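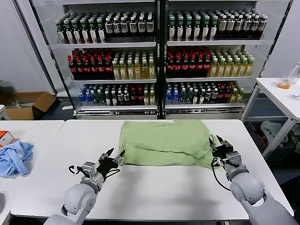
Robot software startup Grarurel released a new version of its cloth-handling planner on Saturday, and for anyone who has watched two robot arms get stuck on a T-shirt, the changes are worth a close look.

The planner, called Isarell, takes over the part of folding that has given the company the most trouble: deciding what to do next when the cloth has not landed where the last move was supposed to put it. Older versions worked out the whole fold up front and then played it back. If a sleeve slid or a hem bunched up, the arms carried on anyway and folded the mistake into the finished stack.

Isarell checks again after every grasp. It looks at the outline and the visible creases, compares them with the fold it was aiming for, and picks the next pair of grasp points from there. Sometimes that means smoothing a layer before going on. Sometimes it means letting go with one arm and coming back from the other side.

"Cloth never gives you the same problem twice, and that's what makes it so much fun," said Yasaman Soltani, who leads the planning team at Grarurel. "We stopped asking for a perfect fold on the first try. We want the software to notice a bad one early and do something sensible about it."

The team tested the release on 304 garments, a mix of shirts, shorts, towels and a handful of awkward things like hooded tops. Grarurel says the arms finished 80 percent of them without a person stepping in, up from 60 percent with the previous version. The folds were judged by eye against a printed guide, and Soltani said the team would like a stricter measure before it compares itself with anyone else.

Two pieces of the update stand out. The first is timing. Both arms now share one clock and one plan, so when the left gripper closes, the right one already knows how much slack it will have to work with. In earlier releases each arm ran its own loop and the two traded messages, and the small delays were enough to tug a light fabric out of line. Anyone who has tried to fold a sheet with a partner who is half a beat behind will know the feeling!

The second is a viewer called Rahimi, which lets an engineer scrub back through a run and see what the planner believed at each step. It draws the guessed edges of the cloth over the camera view, along with the grasp points it considered and turned down. Clicking on a rejected point brings up the score and the rule that knocked it out — too near a fold line, say, or out of reach for that arm.

Rahimi started as a debugging script that Soltani's team passed around among themselves. It now has its own window, a search box and a way to mark a moment and send it to a colleague. According to the release notes, most of the grasp rules in the new planner were rewritten after someone spotted a pattern in the viewer. One of them had been steering the grippers away from thick seams, a leftover from an older finger design, and dropping it made collared shirts much easier.

There is still plenty to do. Layers of the same color remain hard to tell apart, especially when the edges line up closely, and the planner can mistake a two-layer corner for a single one. Stretchy fabric is another sore spot. Isarell assumes the cloth will keep its shape once it is laid down, so leggings and ribbed knits tend to spring back and send it into a long round of smoothing. A time limit now ends those rounds after 2 minutes and flags the garment for a person to finish.

Early users seem happy with the trade. Calevent, a small linen service that has been trying the release for several weeks, said its operators like being told plainly when the arms have given up. Its staff have also begun sending back marked clips from Rahimi, and a few of those have turned into fixes.

The update runs on the same computers as the last version and does not need new cameras. Existing setups will have to redo their arm-to-arm calibration once, a job that has been trimmed down to a single guided routine. Saved fold recipes carry over, though Grarurel suggests running each one slowly the first time.

Next up is unfolding. Soltani's team wants the arms to start from a crumpled heap and find a sleeve or a corner without help, and an early build is already running in-house. A test version is planned for August.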